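3.2 Collection of demonstrations by remote control

All demonstrations were collected in the bimanual cell which we call Stumora. The operator sits at a desk next to the cell and moves two small leader arms by hand. The joint angles of the leader arms are sent to the two follower arms inside the cell, and the follower arms copy them. We did not use any force feedback to the operator. In an early version we tried a simple vibration signal in the handles, but the operators found it tiring and it was removed before the data of this paper were recorded.

The task studied in this section is the handover of a small object which has no stiff shape. One arm holds the object, the other arm must take it, and then the first arm must let it go. For a rigid block this is easy to show, also for a new operator. For a keychain it is more difficult, as the rings can turn freely and the lower part keeps swinging for a moment after the arm has stopped. We asked the operators to wait until the swinging was small before they closed the second gripper. This waiting is visible in the recorded trajectories as a flat part, and we decided to keep it in the data. The effect of cutting it out is discussed in Section 5.

Each operator first had a practice period of 40 minutes, of which nothing was stored. After this, the operator recorded 40 demonstrations in one sitting, with a pause whenever he or she wished. An attempt was stored only if the operator marked it as good with the foot pedal at the end. If the object was dropped, the operator pressed the other pedal and the attempt went to a separate folder. We did not use these failed attempts for training the policy, but they were used later for the failure detector (Section 4.3). The full set contains 3600 stored demonstrations, recorded with the same settings of the controller.

The starting side was changed between attempts, so that both directions of the handover are present in the data. The operators were free to choose the height of the meeting point. We only asked them to bring the two grippers face to face before the second one closes, and to leave a small gap between the fingers while they correct the position (Figure 4).
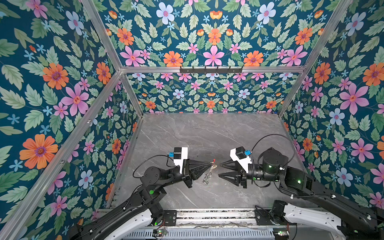

Figure 4. Handover of a keychain in the Stumora cell. The left gripper holds the object and the right gripper faces it across a small gap.

The correction in this last part of the approach takes a large share of the demonstration time. Operators with little experience often moved both arms at once, and then it was hard for them to judge the distance. The more experienced ones kept the holding arm still and moved only the receiving arm. We wrote this second way into the instruction sheet after the first round of recording. It was proposed by Hajnalka Bozsik, who trained the operators, and it made the trajectories of different persons more similar to each other.

For comparison we also recorded a smaller set by guiding the arms directly by hand, with the motors in a compliant mode. For this set one person had to guide both arms at the same time, and the hands of the person often covered the object in the camera view. We stored 44 such demonstrations and then stopped. They are used only in the comparison of smoothness in Section 5.2 and are not part of the training set.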